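Sondley cell: setup and maintenance notes

README for the single-arm tabletop cell. Covers mounting, cabling, gripper, start-up checks and the log of known faults. The recordings made on the cell have their own data card and are not described in this file.

Maintained by: Lenuța Furtună
Last revised: Thu 30 May

Contents of this folder
setup.txt: mounting and levelling
payload.txt: tool mass and centre of gravity, current values
frames/: camera calibration results, one file per calibration
faults.txt: full fault log, of which the open entries are copied at the end of this README

Mounting
The base plate is bolted to the extrusion rails behind the tabletop. Check the bolts with the torque wrench after any protective stop caused by contact, and in any case every 300 hours of run time. Mark each bolt head with paint pen after tightening. If a mark has moved, tighten, re-mark and repeat the camera calibration before recording again.

The tabletop is not fastened to the robot base. Leaning on it shifts the work surface relative to the arm. Height is checked at 2 points with the dial gauge, front left and rear right.

Cabling
The gripper cable runs down outside the arm. Leave enough slack for the last joint to turn fully in both directions. Cable ties go on the large links only, never across a joint. Hand-tighten the gripper connector. Pliers have already cost us one socket.

Gripper
Fit order from the wrist: flange, adapter ring, gripper body. Degrease the faces before fitting. After refitting, load payload.txt and run the free-drive test: the arm should stay where it is left. If it sinks or climbs, the payload entry is wrong.

Fingertips are wiped with isopropyl alcohol at the start of each day. Replace them in pairs.

Start-up check
1. Press the emergency stop, confirm the arm will not enable, release.
2. Home the arm with the table clear.
3. Open and close the gripper twice at low force.
4. Place the telephone and both blocks, and load program 143.
5. Run to the hover pose above the telephone at reduced speed. Check finger clearance by eye before allowing any downward move.

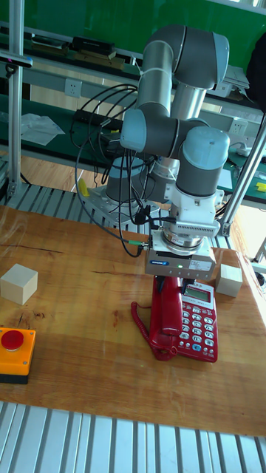
Margareta Cârstea replied that step 5 should be done again whenever the fingertips are changed, as the new Leka pair sits lower than the old one and the stored hover height was taught with the old tips. She would also like the taught height written in payload.txt next to the tool values. Both changes are accepted and will go into the next revision.

Open faults
F-07: gripper drops off the bus when the last joint is near its limit. Suspected cable strain. Spare cable on order from Udden.
F-09: free-drive button sticks. Clean, do not oil.
F-11: calibration drift after moving the table. Full recalibration planned for September, Mircea Buzatu to do.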